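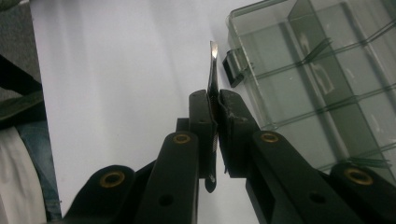
Looking After Your Camera at Home

5 January 2024

I have owned cameras for a long time now, and most of what I know about looking after them I learned at my own kitchen table, usually on a rainy evening with a cup of tea parked at a safe distance. None of it is hard, and you don't need a drawer full of special gear (though I have one, I admit!). Pick whichever of these suits you.

Start with the blower

Before a cloth goes anywhere near a lens, give it several good puffs with a rubber blower. Hold the camera so the glass faces down and the dust can fall away. I've used a Tomar blower since forever and it still has plenty of squeeze in it. Please don't use canned air, which can spit cold propellant onto the glass.

Wipe from the middle out

Put one drop of lens fluid on the cloth, never on the lens, and work in slow circles toward the rim. My Lumen cloths go through the wash by themselves with plain detergent and no fabric softener, and they come up lovely.

Give the little things a home

Lens caps, memory cards, spare screws for the tripod plate, that odd rubber eyepiece you took off in October and swore you'd put back... they all wander. A plastic box with divided sections costs very little and saves a great deal of muttering. I keep full cards face down and empty ones face up, and I stick to it even when I'm tired.

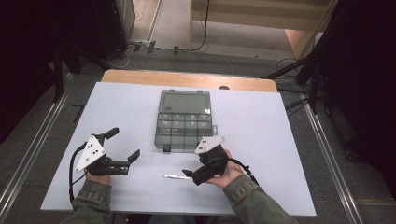 Keep the damp out

If your closet is anything like mine, it gets muggy. I keep my lenses in a lidded tub with two packs of Giltden silica gel and a cheap humidity gauge, and I'm happy when it reads 40 percent. Once it creeps up toward 70, it's time for fresh packs.

Batteries and backups

Take the battery out if the camera will sit for more than 14 days, and store it with its cover on. While you're at it, copy your cards! I once let mine go until I had 2,663 pictures to sort, and it took me most of a weekend, with a good many of them turning out to be the same duck. These days I do it on Sunday nights while supper is in the oven.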